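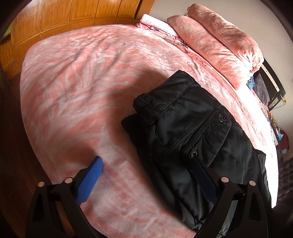 Asger Mikkelsen wanted to know, straight after the last run-through, why a student club would spend half a year on folding clothes when there are perfectly good kits for line following and soccer. Start with his question. Read it out, let it sit a sec. Don't answer it yet.

Talk notes, August 12, 2024
Kikomcombe robotics club, 25 min incl. questions
(clicker is in the front pocket of the bag, spare batteries too)

OPENING

Hi, thanks for having us, say names, say year levels. Jess first then me.
What we do – we teach a gripper to handle clothes. Team project, called Jovurwood. Don't explain the name, takes too long and it isn't funny.
Hands up who folded something this week. Wait for hands. Hands up who enjoyed it.
Then Asger's question.

WHY CLOTH

A block is the same block wherever you put it. A jacket never lies the same way twice.
Sleeves, zips, elastic, linings that slide around inside.
Bed is a worse surface than a table – it gives when you push on it. Fleece on top is worse again, the pile moves. Good. We want that. Homes have beds in them.
Black garment on a pale blanket is the easy case for finding edges. Black on black is where we come unstuck. Say this slowly, someone always asks.
Shiny nylon – highlights move about as you move. Model thinks the highlight is an edge. Show with hands.

THE TOOL

Point at the two fingers. Triangle-shaped frames, they angle in toward the thing they're holding. Blue pads are for grip.
Hand-held, so a person does the job and we record it. No arm needed for this part. That's how a school club can afford it!! (don't shout it, but land it)
First pads were too smooth. Second lot better. Third lot is what we use.
If someone asks about printing time, over 18 hours for a full set of parts on our old printer, that includes the one that always fails.
Pass the spare finger around the room NOW, not at the end. Last time it came back after the bell and we held up the bus.

HOW WE COLLECT

Pick a job. One job per session, e.g. fold in half, or pick up and turn over.
Do it slow. Slower than feels normal. Year 7s are better at this than the seniors, no idea why.
Let go properly – open the fingers all the way then lift. Half our early clips had the cloth dragging off with the pad.
Watch your own shadow. Ceiling light behind you and the gripper throws a big dark patch across the bed, right where you're working. Now we try some with and some without, so it learns both.
Leave the room how it is. Pillows, towel, whatever. Clean rooms make a model that only works in clean rooms.
BUT glasses. Move glasses out of reach before you start. Point at the glasses in the pic, people will laugh, keep going.

Target was 300 clips by end of term. Got there the last week, mostly thanks to the Dalen kids coming over on the Thursday and doing a heap.
We binned 53. Reasons, quick:
thumb over the lens
cloth already folded when the clip starts, nothing to learn
someone's dog
went too fast, all blur
Keep this bit moving, it's a list, dont read every one if we're behind.

ZIPS (Jess does this, I drive the slides)

Zip pull is small and hard and the pad slides off it.
Zipped pocket is stiff, so the jacket wants to fold along the zip and not where you want it. A diagonal one makes this worse, fold comes out crooked.
What worked in practice – grab the elastic hem first. It's thicker, gathers up nicely, pads have something to bite on. Then bring it over.
What didn't – pinching the middle. You get a tent. Then the tent falls over.
Jess has the demo jacket. Two folds live by hand w/ the gripper, no laptop. If it slips just do it again, don't apologise, Jess.

TRAINING

Keep short, this crowd is mixed. Grandparents in the back row last year.
Clips go in, the model guesses the next small movement, we check the guess against what the person did. Lots of times.
It runs overnight on the machine in the library. Ask Mr G before you touch that machine. (don't say that out loud)
Results so far: towels ok. T-shirts ok-ish. Jackets not yet. Say not yet, with a straight face. People trust you more if you say what's not working, and the judges at Gusov said the same on our feedback sheet, they liked that we had a page of failures.
No graph on this slide. We had one, the axis was wrong, took it out.

WHAT WE'D DO DIFFERENTLY

Name the files properly from day one. "fold_new_FINAL2" is in there four times.
One person writes the log, same person all session.
Wash the pads. Fleece fluff gets in the texture and grip drops off, a toothbrush and warm water does it.
More colours of cloth. We used what was in our own cupboards so it's nearly all black and school grey.
Book the room earlier.

BACK TO ASGER

His question again, on the screen this time. Why clothes.
Jess's answer – it's a problem you can explain to your nan in one go.
My answer – line following was solved before we were born and we wanted to be stuck on something nobody has handed us the answer to. Also my nan has bad hands and does her own washing. Only say that if it feels right on the day.
Asger said fair enough, for the record, then asked about the soccer again.

NEXT

Real arm, we hope, by November. Borrowing not buying. Still talking to Dalen about sharing one, don't promise anything from the stage.
New members – Tuesdays at lunch, bring your lunch, no experience needed. You don't need to code, we need people who are patient and have steady hands.
We also want donated clothes. Jackets with zips especialy. Clean please.

QUESTIONS, LIKELY ONES

Cost? Parts list is on the back table, take one.
Will it do fitted sheets? No. (Pause.) No.
Does it film people's houses? Only our own rooms, parents signed the form, we go through clips before anything gets used and cut whatever shouldn't be in there.
Can it be fooled? Yes, easily, by a shiny jacket.
How long does a fold take? Longer than you'd like.

If time's short skip WHAT WE'D DO DIFFERENTLY and go straight to Asger.
Get the spare finger back. Check the bag before we leave the hall.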